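29/05/2018 – Clemetti is delighted to share that its summer recycling drive, run together with our good friends at Waris, opens in June in 19 towns, and that 1,687 households have already signed up to take part!

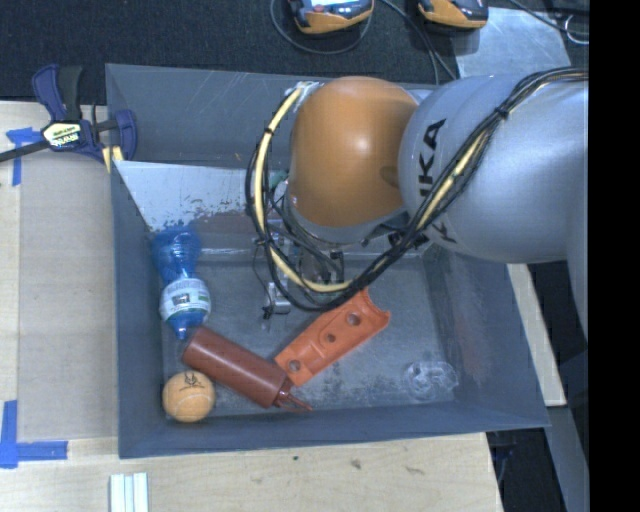

One early sign-up wrote to us that she'd been saving jars in the garage since winter and was so glad to finally have somewhere close by to bring them. We hear that a lot – and it warms our hearts every time.

Drop-off is free, and each household may bring up to 3 bags per visit. Sign-up stays open all through June at any Clemetti store.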